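4. Inherited Tableware and the Problem of the Good Plate

Figure 3. A gray plate with a fine white pattern and a thin pale rim (computer rendering).

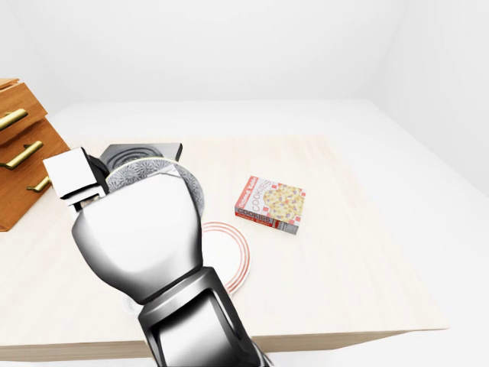

4.1 Reasons given for non-use

Of the 56 households interviewed in Rimthorpe, all owned at least one set of dishes they described as "good," and very few could say when it had last held food. The commonest answer was Christmas. Pressed on which Christmas, respondents tended to offer us more tea, in mugs.

We follow Harahap's earlier working paper in separating ceremonial storage (the set comes out for named occasions) from what he calls terminal storage (the set comes out when somebody dies, and goes into another cabinet). The line between the two is thinner than owners like to think. In 10 households the set had passed through 3 generations without a recorded meal. One respondent had insured hers. She had also never counted it, and did not want to start while we were there.

Patterned pieces such as the one in Figure 3 raised a particular worry, which was that the pattern would wear off. Monti, who conducted the Karkatska interviews, heard the same worry about plates with no pattern at all. Dishwashers came up often and with real bitterness.

4.2 The Leckie exception

Leckie was different. Households there used their good dishes on ordinary evenings and broke them at what seemed to us an alarming rate. When a set dropped below a usable size, the leftovers were merged with a neighbor's, so that few tables matched and few people minded. Two respondents were eating from plates they had once given away as wedding presents.

It would be tempting to credit this to a relaxed local temperament. The September interviews, in which a borrowed gravy boat was discussed for most of an afternoon, do not support that reading. We suspect cupboard space. Leckie kitchens are small, and a dish that cannot be stored has to be used or handed on.

4.3 Limits of the data

Our respondents volunteered, and people who volunteer to talk about plates may not be typical. Children were not interviewed, although several had strong opinions.

2 comments
10 shares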